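Home | Kitchen | Workshop | Storage | Ask Valquíria

Budgeting for a Pair of Arms Before You Fall in Love With a Pair of Arms

by Valquíria Caldeira

Every April I get the same letter in slightly different handwriting. Someone has seen two robot arms putting away groceries, has found a used pair for sale, and wants to know whether it's a sensible purchase for a small kitchen or shop. My answer is to put the card back in your wallet and get out a tape measure.

Start with the bench. Two arms on a shared rail need more elbow room than you think, and they need it sideways. Hold your own elbows out like a chicken and walk through your pantry. Whatever you knocked over, they will knock over too, with less remorse.

Next, write down what you want moved. Be dull about it. "Help in the kitchen" is a wish, and no supplier can quote you a price on it. "Jars up to 8 centimeters across, from the counter to a low rack" is something a person can work with. My first quote from Lernerell came back at $2,527 for the mounting alone, and it was my own fault for having written "assorted items."

Measure your jars at the lid. The lid is wider than the waist on half of mine, and a gripper that opens just far enough for the glass will spend its day politely nudging the rim. If you're between gripper sizes, buy the bigger one.

Now the lines that go missing from everybody's budget:

Cable. You'll want more of it than the kit includes, plus ties, plus somewhere for it to go that isn't the soup.

A wipeable surface. Tile looks smart, and the grout will be your hobby for years. I'd use big tiles or one plain sheet on the floor.

Spare gripper fingers. I keep two sets. The folks at D'Amico will sell you one at a time, and the postage is the same either way.

Practice groceries. Plastic vegetables are cheap and forgive being squeezed. Move on to real eggplant once your nerves can stand it.

Your own evenings. Put down seven of them for setup. Then don't tell your family the number.

Before ordering, do a dry run with the things you really intend to handle. Set them out on the bench, mark the reach with tape, and leave the tape there through one ordinary supper. I did this with a mix of jars, a soft packet and a basket of vegetables, and moved the rack twice before I'd spent a dime.
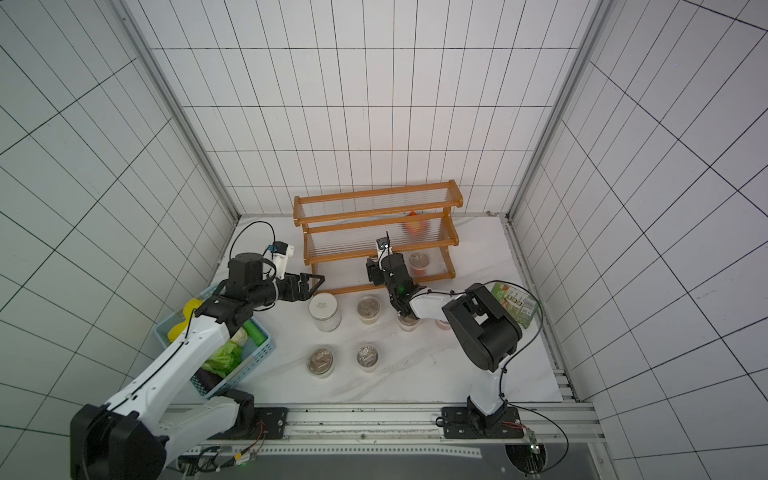 Soft packets deserve their own line in the plan. A jar stays the shape it was when you measured it. A snack bag lies down at whatever angle it likes, and a gripper that's wonderful with glass may have no opinion at all about foil. Ask the seller to show you one being picked up. If they offer to show you a jar instead, you've learned something for free.

On buying used: the pair I looked at over in Troltville had lovely arms and a rail with a bow in it. Lay a straightedge along the rail before you admire anything else. Kusden will cut a new length, but they charge by the cut as well as by the foot, and they don't hurry.

Last, leave some money unspent. You'll need it for the bracket you forgot, and after that for the longer screws that fit the bracket.

14 comments | 31 shares

Contact | Copyright Valquíria Caldeira, all rights reserved | Back to top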